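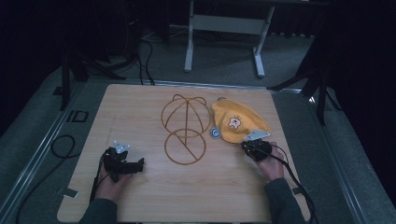
Wire frame and the yellow cap on the board, Thursday.

Hat stand notebook, Farnanham bench

Best session so far on the cap frames. Started at 9 with the wire one, which I keep wanting to call finished and keep finding new things to like about. The crown arcs cross at the top and spread down into the bottom circle, and the diagonal wire across that circle stops it from going egg-shaped. The first Nindia version had no cross wire and you could squash the ring oval with one thumb. This one pushes back!

Brown on that wood grain is hard to see from across the room. Fine for a shop window, where you want the hat and not the stand, but a pain on the bench. Put a darker mat under it next time we photograph for the Murkness order.

Weights and sizes, for whoever bends the next one:
Frame on its own, 110 g
Same frame with the felt feet we tried in April, 191 g (too heavy, feet came off again)
Ring is a hair wider than the drawing. Leave it, the fit is better.

The cap. We've been using plain black ones from the sample bin, and switching to the yellow one with the cartoon face patch was a good move. Every fold shows on it. A black cap just looks like a black lump until you get a lamp right on it, and with the yellow you can tell at a glance where the crown is caving in and where the wire is going to have to hold it up. I'm going to ask for more light-colored caps before we do the Forsyth frames, which have fewer arcs and will need the help.

Order of work that seems best, going by today:
1. Shake the cap out and run a hand around the inside so the sweatband isn't folded under.
2. Find the front. Patch faces you.
3. Back edge over the ring first, then roll the crown forward over the arcs.
4. Brim last. Don't pull on the brim to settle the crown, it puts a dent above the patch every time.
5. Leave it 20 minutes before judging the shape.

Step 3 is the one I'd argue for. Front first felt more natural, and I did it that way for weeks, but the back then hangs on the wire crossing and you end up fighting it. 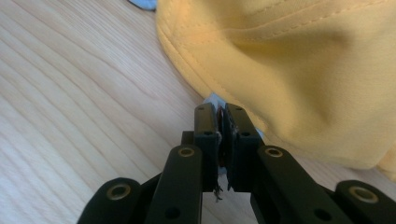
Seams matter more to the fit than I had been giving them credit for. A cap wants to bend where it's sewn, so if an arc of wire lands in the middle of a panel you get a ridge, and if it lands on a seam it pretty much disappears. This yellow one is nice to learn on. The stitches along the rounded edge are small and tight, and the other seam makes a gentle arc of its own in the same yellow thread – that's very close to the curve I want for the side wires. I'm going to trace it onto card and bend the next pair to match instead of going by the old jig. Also worth noting that the cloth has a slightly brushed face, so it may grip the wire a little better than the slick sample caps do. Check that with one of each, side by side.

Other things to try on the seam idea: turning the whole frame a few degrees so the arcs sit under the seams, marking the front of the ring with a dab of paint so it goes on the same way each time, and a version where the top crossing is tied with thin wire and can slide a bit before it gets soldered. The sliding one excites me most. It would mean one frame could suit a deep crown and a shallow one, and we'd only need to stock a single size for Murkness.
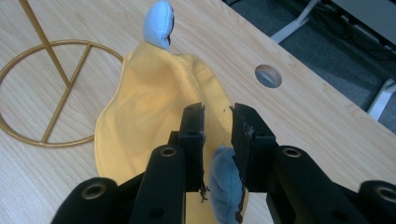 The catch is the solder. If the crossing is left loose it will rattle, and if we fix it after fitting then the heat is awfully close to somebody's cap. Could fit, mark with tape, take the cap off, solder, refit. Slow, but it's one join per frame and the rest can be done in batches.

Carpet is still fine to work on as long as the board is down flat. Please keep it there, the frame sits level on it and I'd like the same surface for the Forsyth ones.

To do:
Trace seam curve onto card
Bend two side wires to the tracing
Paint dab on ring, front
Light caps from the sample bin if there are any
Darker mat
Ask Nindia whether the brown coating comes off on pale cloth, rub test before anything white goes on it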